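4. Gripper comparison on the two-arm cell

4.1 Why we repeated the vendor's test

The fingers supplied with most small two-arm kits are sold on the strength of a single lift figure, and that figure says little about the things people pick up at home. Mersha, who sell the narrow triangular fingers we call set A, report a high rate of success on what their leaflet terms "household items". The leaflet doesn't list the items. It doesn't say who placed them on the table, or whether a try that ended with the item on its side was scored as a success. We wrote to ask and were sent the same leaflet again.

We therefore ran our own comparison at the Worndale lab in June, using set A and a softer, wider set from Ekix (set B). Both were fitted to the same pair of arms, with the same wrist camera mounts and the same controller settings. The only change made between sets was the finger offset, which Meron Alemayehu measured by hand each time the fingers were swapped. The swap is fiddly. We found one case in which the left offset had been entered with the wrong sign, and the trials from that morning have been thrown out.

4.2 Table and objects

Both arms are bolted to a rail along the front of a square marble tabletop, walled on three sides. The marble was chosen because it is hard and unforgiving: a finger that touches down too early will slide or stall, and either one shows up in the motor current. The patterned wallpaper was a less happy choice. Sylvie Gill argued from the start that the repeating ovals would confuse any depth estimate taken from the side camera, and the first week of data supports her. We kept it, as real kitchens aren't lined with grey felt either, but readers should bear it in mind when looking at the depth errors in Section 5.

The main test object was artificial flowers. Flowers are a poor fit for the usual way of scoring a grasp. The stems are thin, they shift against one another, and the weight sits at the far end from where a person would hold them. A gripper can close properly on two stems and leave the others behind, and a scorer looking only at jaw position would call that a hold. The two-handed task used the flowers with a clear glass vase, both grippers closing on the stems from opposite sides.
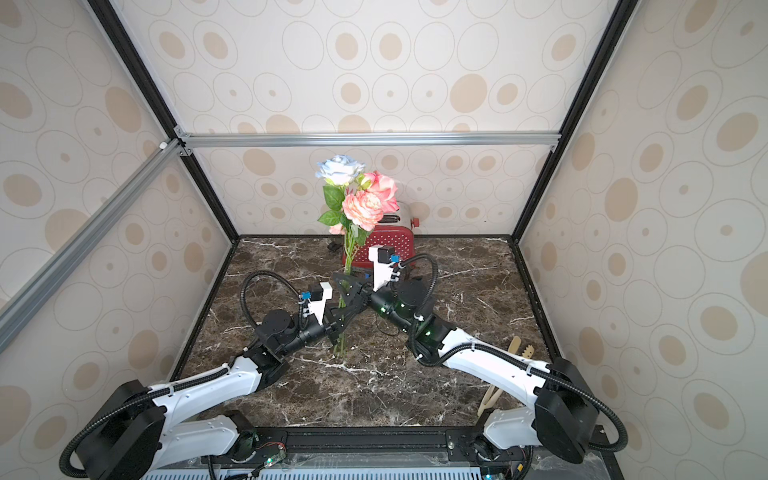 Figure 1. Both grippers at the stems, just above the glass vase. The toaster stayed on the table as an obstacle.

We had expected the two-handed grasp to be the harder of the two tasks. With set A it was the easier one. The pointed fingers come in flat from each side and trap the stems between them, so that a poor close on the left can be partly covered by a decent close on the right. This is good news for anyone who wants to move flowers and bad news for anyone who wants to learn something about a gripper. A two-handed success tells us that the pair worked. It can't tell us which hand did the work, and we suspect that a fair share of the two-handed results published for this class of arm have the same problem.

Yeshi Weldu suggested scoring each hand apart by reading the motor current at the moment of lift. We tried it. The current on the right arm drifted through the day, enough that a light hold at four in the afternoon looked the same as a firm one at nine. The readings are kept in the logs but play no part in the results.

4.3 The single-hand task

For the single-hand task the flowers were laid flat on the marble and the left gripper had to take the stems from above. The right arm was given a job of its own near a small tape dispenser, so that the two arms had to share the space behind the flowers. Two wooden utensils were left leaning to the right of the right arm. They were there to be avoided, and any contact with them ended the trial.

Clearance turned out to matter more than finger shape. The toaster limits how far back the right wrist can swing, and the cable loop above that wrist needs room as well. Our motion planner knows about the arm links. It doesn't know about the cable. In early trials the planner picked paths that were fine on paper and had the cable rubbing on the crossbar, after which the wrist would not quite reach the angle it had been sent to. We fixed this by adding a crude box around the loop, which costs some reach and makes the arm look timid.
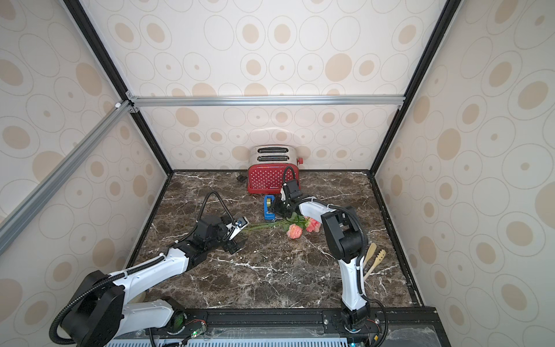 Figure 2. Layout used for the single-hand task, with the left jaws open over the stems and the right gripper near the tape dispenser.

Taking thin stems from a hard flat surface is where the two sets ought to differ, and where the claims made for them are boldest. Set A can slip a point under a stem if the height is right to within a very small margin. When it is wrong the point skates. Set B never gets under anything, but it squashes down and drags the stems together before closing, which looks clumsy and often works. Wubit Woldegiorgis, who ran most of the trials, preferred set B from the second day. Her preference was known to everyone in the room, including the person doing the scoring, and we can't rule out that it leaked into the borderline calls.

4.4 Scoring

We logged 1,060 tries across both tasks and both finger sets. Each was scored from the fixed camera video by one person and checked by a second, Eyerusalem Yilma, who was not told which set was in use. This is a weaker safeguard than it sounds, as the fingers can be seen in the video. The two scorers disagreed on 19 tries. Almost all of these were cases where the gripper lifted some of the stems and dropped the rest, and we counted every one of them as a failure. Counting them as successes would have favoured set B.

The controller also gives its own verdict on each try, based on jaw width at the end of the close. We compared that verdict with the video and were not impressed. Stems are thin enough that jaws closed on a few of them read nearly the same as jaws closed on nothing. Anyone using the built-in signal to label training data for this sort of object should look at a sample by eye first, and a larger sample than they would like.

4.5 What we're willing to claim

For the single-hand task, set B did better on our table, with our flowers, under our settings. We would not stretch it past that. The gap between the sets was smaller than the gap between our best and worst days with the same set, and we never found out what made the bad days bad. Finger wear is one candidate, the hand-measured offset is another, and the room at Worndale gets warm by mid-afternoon.

For the two-handed task we found no difference worth reporting. The vendor's leaflet would lead a buyer to expect one. It may exist for heavier or stiffer objects, and our data have nothing to say about those.

A second lab, at Sodville, has agreed to repeat the single-hand task with 2 fresh pairs of each finger set and with the offset measured by a jig. They will use a plain backdrop for half the trials. We've asked them to score the video before reading this section, and to keep the controller's verdict hidden from the scorers until the end. The full trial log, including the discarded morning, will be sent to them along with the 4 planner settings files we used.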